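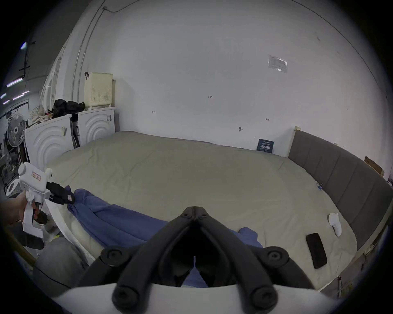 Llevo meses oyendo que a la manipulación de ropa le faltan modelos más grandes, y cada vez me lo creo menos. Lo que le falta es que alguien se siente un sábado a mirar las marcas de tiempo (aburridísimo, ya lo sé).

En Dostach empezamos con un planificador precioso, Gridanano, que estimaba la malla entera de la tela antes de mover un dedo. ¡Y qué bonita quedaba la malla en pantalla! Luego llegaba al control con 200 milisegundos de retraso y la política perseguía una esquina que ya estaba en otro sitio.

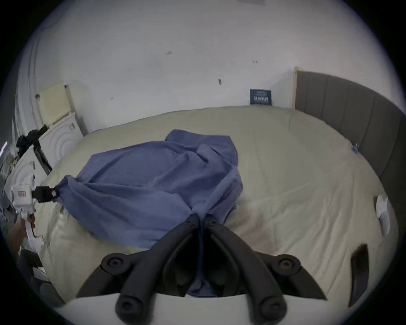 Con dos pinzas la cosa se complica, porque cada una trae su reloj y la tela transmite el tirón de un lado al otro. Si los dos flujos no van alineados, el modelo aprende que la izquierda adivina el futuro. Nosotros repasamos 1303 episodios y acabamos reescribiendo el sincronizador, que ahora vive en Edlow y va a 50 Hz sin dramas. Tardamos 6 semanas, y no hay artículo que presuma de eso.

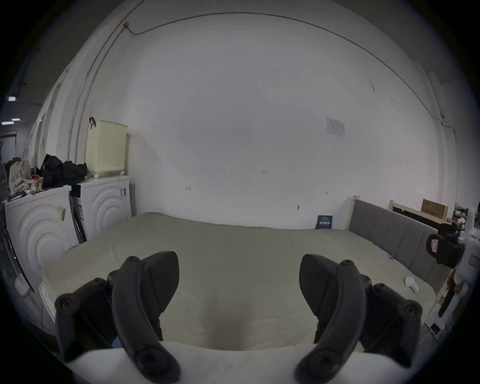
*Las dos puntas de la pinza sobre el colchón, con las lavadoras al fondo.*

¿Que si sobra la planificación? Yo no la tiraría. Rácz, nuestro visor de registros, sigue enseñándome casos donde un plan a dos o tres pasos vista ayuda muchísimo. Pero antes de pedir más GPU, por favor, abrid los registros y comparad los relojes.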